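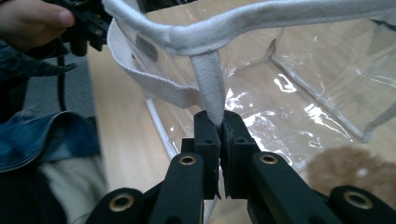
A clear plastic bag with a white strap.

How does a cave get made?

Quick answer: rain. Lots of it, and lots of time.

Okay, longer answer. Rain falls through the air and picks up a gas called carbon dioxide. Same gas you breathe out! It picks up more in the dirt, where roots and bugs live. Now the water is a tiny bit sour. Like soda pop but way, way weaker.

Then it trickles down into cracks in the rock. If the rock is limestone, the sour water eats it. Very slowly. A crack gets wider. Then it's a tunnel. Then — after thousands and thousands of years — it's a room you could park a bus in.

What's limestone? Mostly old sea shells and bits of coral, squashed. So if you're standing in a limestone cave, that rock probably started out under a sea. Even if the beach is hours away now.

The pointy things

Stalactites hang down. Stalagmites stick up. How to remember: stalacTites hold on Tight to the ceiling.

They come from drips. Each drip leaves behind a teeny bit of mineral, and the next drip adds a bit more. Don't touch them! Oil from your fingers can stop them growing.

A visit to Starov Cave

Our class reader Anum Qureshi went in August. She says 300 steps down, and then you have to go back UP them. The tour takes 3 rooms. The biggest one is called Stasano Hall and there is a lake in it, very still. Bring a sweater, even if its hot outside. Caves stay pretty much the same temprature all year.

Her guide was Damir Hoxha. He turned off the lamps for a minute so everybody could see what real dark is like. You can't see your own hand. Anum waved hers right in front of her nose — nothing.

Who lives down there?

Bats, near the door mostly. Crickets with super long feelers. Deeper in, some fish and salamanders with no working eyes. No light, so eyes aren't much use. They feel and smell their way to food.

Words to know

Limestone: rock made mostly from old shells and coral.
Mineral: the solid stuff rocks are made of.
Column: when a stalactite and a stalagmite meet in the middle.

Next time: why is the sea salty?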